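Home Organisation for Beginners, Handout 3: Open Bins and What Goes in Them
Mawuli Antwi, August 2024

Right, welcome back everyone! Last session we got everything out of the cupboards and had a good long look at it (and I know a few of you went home and did the loft as well, which is more than I asked for). This time we're putting things away again, and I want to talk about my favourite bit of kit, the plain open bin.

Why open bins?

I used to be a lidded box person. I had a whole wall of them in my old flat on Prenia Road, all labelled, all very smart, and I stopped using them inside a month. Taking a lid off is a small job, but you've usually got something in your other hand, so the thing you meant to put away ends up on top of the lid. Then another thing joins it. With an open bin you just drop it in and walk off.

They won't keep dust out, mind. Anything you use less than once a month still wants a lid or a cupboard door. My Christmas things stay boxed up until December and I'm quite happy with that.

One colour, one job

Pick a colour for each kind of thing and stick to it. At home I've got blue for cups and tubs, red for rolled cloths and white for whatever is left over. You can swap those about however you like, but write your choice down on the back of this sheet before you start, or you'll be changing your mind halfway through (I've done it, it's maddening).

Please don't go out and buy a matching set of 9. Start with 3, live with them for a fortnight and see which one overflows.

Rolling and standing

Dark cloths are a pain to tell apart when they're folded flat in a pile, and you always want the one at the bottom! So we roll them.

1. Lay the cloth flat and fold it in half lengthways.
2. Roll from the short end, fairly tight, pressing as you go.
3. Stand the roll on its end in the bin, starting at the back.
4. Carry on towards the front. Leave a bit of room to get your fingers in.

Cups and canisters go in upright as well, tall ones to the back. Line your bins up side by side on a clear bit of table while you sort, so you can reach all of them without shuffling round. 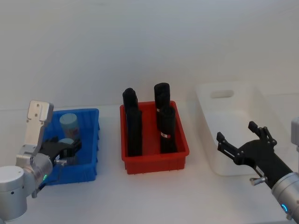 To do before next time

Choose one drawer or shelf, no bigger than that, and sort it into three bins. Leave them out where you'll use them. Make a note of anything that ends up in the wrong one, and who put it there if you dare.

Bring your notes along, plus one cloth you can never get to stay rolled. We'll be doing the Sowah fold, and it's a fiddly one, so have a cup of tea first.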